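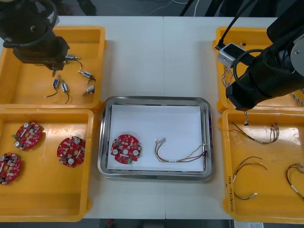
benchrat_tam

So we've had the two-arm kitting station running at our place since November and I've been meaning to write it up, because I'm kind of in love with it.

Background: I work at Windico, the Tamadwood building. We put together small fan drive units. Every unit starts as a kit, meaning one motor, one of the round red boards and one wire harness in a steel tray with a sheet of paper in the bottom. Orange bins on both sides, tray in the middle, one arm working each side. Up to last fall all of that was done by hand, by us, 90 trays a shift on a good day. I did it for six years and my right wrist can tell you all about it.

Now the arms fill the trays and I do the stuff I like! I check the boards, I do the final assembly, and I get to sort out why a kit went wrong when it does. We hit 117 trays on our best shift so far. The thing I didn't see coming is how much more we talk. You can't chat much when you're picking parts to a rate. Now three of us stand at one bench and work through problems together, and it's great.

Anybody else here living with one of these?

solderqueen

Congrats, that sounds like a nice setup! How does it do with the harnesses? We make something close to that at Pesley and ours come out of the box in one big knot. I can't picture a two-finger gripper dealing with it.

benchrat_tam

Harnesses are the worst part, yes. If they're piled up it grabs one and drags its buddy along. We only lay a few in the bin at a time now, spread out, and top up more often. Motors have leads on them too but they're short enough that it mostly behaves.

oldpress44

I'll be the grump. You laid out harnesses by hand so a robot can pick them up by hand. Where's the gain? And what happened to the people who were kitting? At my last shop they said "no one loses a job" and then just didn't replace anybody who left. Went from 30 on the floor to a lot fewer.

benchrat_tam

Fair question. There were four of us on kitting. Two are in final assembly (me included), one went to incoming inspection, one moved to days in shipping and would rather be back, I won't pretend otherwise. And yes, somebody still loads bins. It's a few minutes here and there instead of eight hours of it, and my wrist knows the difference.

oldpress44

Did the pay change?

benchrat_tam

Mine went up one grade when I moved to assembly. Bin loading pays the same as kitting did. I think whoever keeps the station running should get more, and I've said so at two meetings now.

torque_and_tea

Jumping in from Baptiste. We ran a trial like this and the floor hated it, mostly over getting blamed for the misses. Machine drops a board, the next person down the line hears about it. Who owns a bad kit at your place?

benchrat_tam

The station does, on paper. Bad kits go on a separate rack with a tag and don't count against anybody. We had to push for that. First two weeks were rough.

solderqueen

Stealing the rack idea. Do you write the part numbers on your bins? Ours are always getting swapped around.

benchrat_tam

Marker right on the rim. Very high tech. We've been through 1000 trays and then some and the swaps are pretty rare now.

oldpress44

Still a grump, but I like the rack. Post again in a year and tell us how many of you are on that bench.

benchrat_tam

Will do!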